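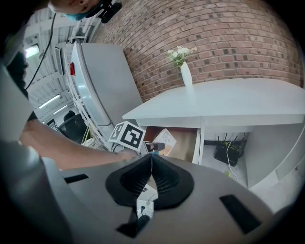
You'll want to stop at the cairn, somebody told me on the bus this morning, the top is just wind this time of year and the view's no better. I thanked them and then thought about it all the way to Skadgate, which is forty minutes on the 751 with the heater blowing on one ankle.

23 December 2019

I did NOT stop at the cairn. I went up Brarkance, all the way up, in December, on my own two feet, and I'm writing this in bed with a hot water bottle and very pink cheeks. I've wanted to do that hill in winter ever since July, when I went up in shorts and met half the county eating sandwiches on the summit. Today I had it almost to myself (two people coming down as I went up, and one very fast runner in gloves and not much else).

The bus got in at ten past nine. I bought a cheese roll at Haque's and ate it before I was past the church, so that was lunch gone. Went back and bought another one. They also had the little almond cakes, still warm, and I put two in my coat pocket where they turned into almond crumbs by noon. Delicious crumbs though!

The lower path is a mess. They've been hauling timber out past Waltden farm and the ruts are deep enough to lose a boot in, so I kept to the wall side and hopped. After the second gate it's all stone and frozen grass and you can really get moving. I love that stretch. The stream was half iced over, with the water running along underneath in fat black bubbles, and I stood over it for so long that my toes went numb and I had to stamp the feeling back.

At the cairn I sat down out of the wind and had tea. It was fine there, very comfortable, and I could see why a person would call it a day. Then the cloud lifted off the top, just for a minute, and the whole ridge was white and shining, and I had the lid back on the flask before I'd finished the cup.

The last 300 feet are steep. Hard snow, nicely stepped by other people's boots, and I used my poles and went slowly and sang a bit. Carols mostly. I only know the first verse of anything, so I went round and round on the same four. The wind was strong on the shoulder but it was at my back, and for a while I felt like I was being helped along by a big friendly hand.

And then the top! The cloud was down again on the west side but open to the east, and I could see the reservoir, the whole of Skadgate, and the smoke going straight up from Waltden as if there was no wind anywhere in the world. My old map gives the height as 3452 and the plate on the pillar says 3589. I'm going with the plate. My legs are definitely going with the plate. I should look up whether they measured it again or whether my map has a misprint (it also has the chapel on the wrong side of the road, so I have my suspicions).

Came down quicker than I meant to, a good part of it sitting. Seat of the trousers soaked through. Caught the ten to four with six minutes to spare and fell asleep against the window, and woke up one stop past mine, so add another half mile to the day.

Things to sort out before I go again: new laces for the left boot, thicker gloves, a proper box for cakes. The headlamp needs batteries too. I didn't use it but it was getting dim when I tested it in the hall.

Still have the parcels to wrap and the red cabbage to do tomorrow, and I haven't bought any tape. I'm going to try the north side in the new year if the snow holds. There's supposed to be a path up from the reservoir, and I could see what might have been it, a thin line going up beside the trees.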